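Trilldale Shared Workshop - build log and help tickets
Ticket: sweeper arm, brush slips and gripper won't report closed
Opened by: Cosmin Olteanu
Opened: 27 May 2025
Helping: Veronica Văduva, Vikas Pant
Status: open, much happier than it was

Cosmin:
Hi all! The table sweeper is moving and I'm over the moon, but I've got two problems. The first is the brush. I started with a flat paintbrush because I had a drawer full of them, and the handle gets wider toward the metal part, so the fingers never find two parallel faces to hold. On a light stroke it's fine. Push into a pile and the brush turns in the grip, and then every stroke after that lands at the wrong angle.
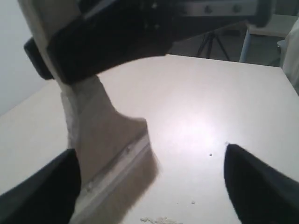
Second problem is the close command. With nothing in the gripper I send a full close and wait for the "closed" flag, and it never arrives. The script sits there until the timeout, which I set to 3000 ms, and then quits. I've power cycled, reseated the finger screws and swapped the USB cable. Same every time.

Veronica:
Love this project! Can you run an empty close away from the brush and tell me if the fingers meet all the way down? Also, what position does it report when it stops? I had the same timeout on my sorter in November and it came down to the zero point.

Cosmin:
Ran it over bare table. They stop with a thin line of daylight between them, top to bottom, so at least they're parallel. Reported position is 20 and the script wants 0. I can hear the motor straining a little.
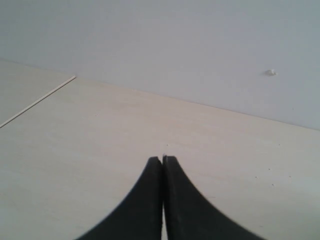 Veronica:
Then your zero is set too far in. Open fully, close at low force, and save the spot where it stops as the new zero. Please don't raise the force to chase that last bit - you'll just cook the motor.

Cosmin:
Did it, and the flag comes back right away now! Ten empty closes in a row with no timeout. I also dropped the force limit to 80 and the straining noise is gone.

Vikas:
Great stuff. For the brush, try one with a stiffer, flatter head and keep it upright. What are you sweeping, by the way? Fine grains and round things behave very differently.

Cosmin:
Both together, because I like trouble. It's a patch of white granules with little brown pellets mixed in, and I've gone over to a white brush held straight up and down. 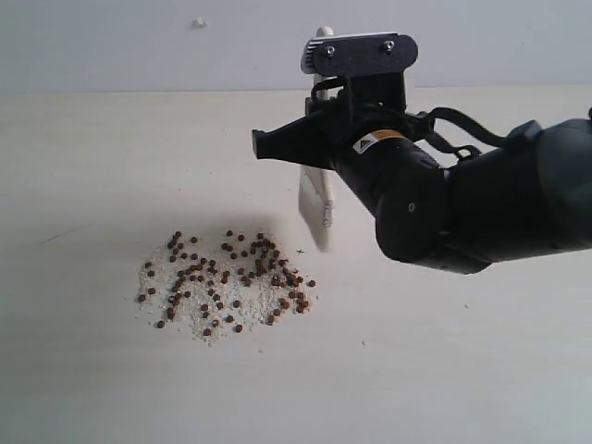
The next thing I want to sort out is stroke height. Too low and the bristles bend and flick the pellets, too high and the fine stuff stays behind. I'm stepping it down a hair at a time and writing down each setting.

Vikas:
Slow the start of the stroke too. Ramp up over the first bit of travel, so the bristles lean into the pile before they push it.

Cosmin:
Adding the ramp tonight. I'll leave the ticket open and post the height settings once I have a set I trust. Thank you both, this is the most fun I've had at that bench all year!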